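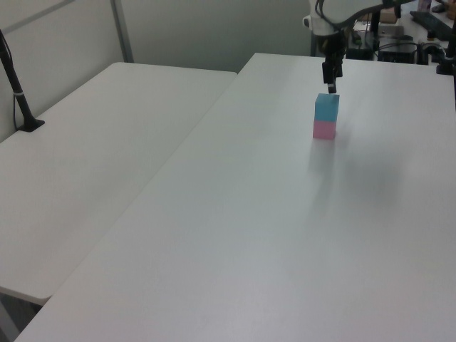 Playing tape through the house speakers during a performance?
Vicente Aravena
06/05/2021
I'm putting together a solo performance in Husdale with recorded rain and a spoken text over it. The rain is on an old cassette, 40 minutes long, and I want to keep the hiss. The hall's mixer only has XLR inputs and my deck has two RCA outputs. In February I tried a cheap adapter cable and got a loud hum under everything. Is there a simple fix?

Johanna Grabner
You need a stereo DI box between the deck and the mixer. Get a passive one with transformers and press the ground lift switch, which usually kills that kind of hum. Keep the RCA cable short — under 4 feet if you can — and use long XLR cables for the rest. Plug the deck into the same power circuit as the mixer too. Check that phantom power is off on those channels.

Massawe
Just copy it to a laptop, the hiss will still be there.

Fliltetti
What Johanna said. Also bring a second copy of the tape. Mine got chewed in Vutby and I did the last part in silence.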